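How many demos before you stop believing the success rate?

tarn_ox
Posted April 9, 2022
We're gathering teleoperated examples for household tasks on the Platasora rig. The Purnine people tell us 100 demos per task is plenty and their slides say 95 percent success. Has anyone here reproduced a number like that outside their own lab?

kettlehead
No. Ask which room they tested in. If it's the room they recorded in, 95 means very little.

mfarrow_9
Bit harsh. We did drawer opening with 100 and it held up fine in a second apartment. The policy is only as narrow as you let it be.

kettlehead
Drawers slide one way. Try anything with a cord on it.

Abdelghani Farouk
Cords are where I gave up trusting the counts. Our phone task is lift the handset, hold, put it back, and we threw out 22 demos in the first batch over operators pausing halfway to think. The model learns the pause very nicely. I'd also vary the clutter early. In the setup below there's a water bottle with a red cap near the back edge of the table, and if it sits there in every demo I have no idea what the policy is using to line itself up.

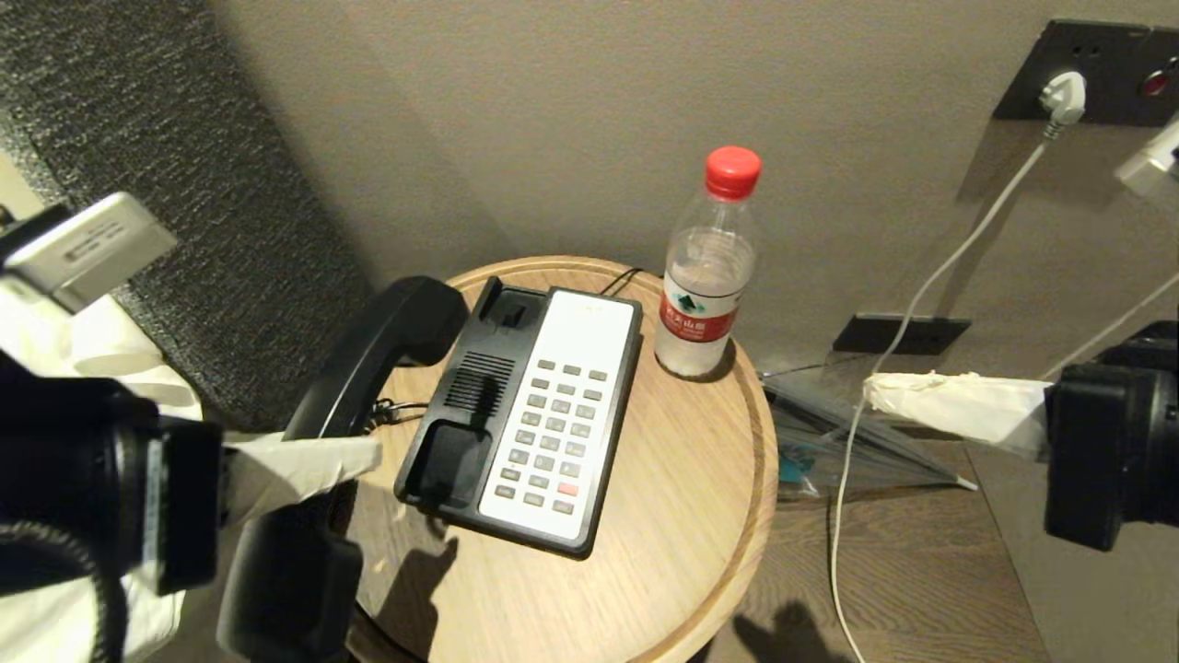 Resetting is the slow part and no vendor puts it in the quote. With the handset up in the left gripper like that, the coiled cord is free to hang however it wants, so two demos never start the return the same way. I'd take 2 operators who reset carefully over another hundred sloppy runs – and I'd still test in a different room.

mfarrow_9
Or you let the cord vary and call it data augmentation. Careful resets make it narrower, surely?

Abdelghani Farouk
Vary it on purpose and write down how. Sloppy isn't the same as varied.

tarn_ox
So do I tell Purnine no?

kettlehead
Ask them for the failures first.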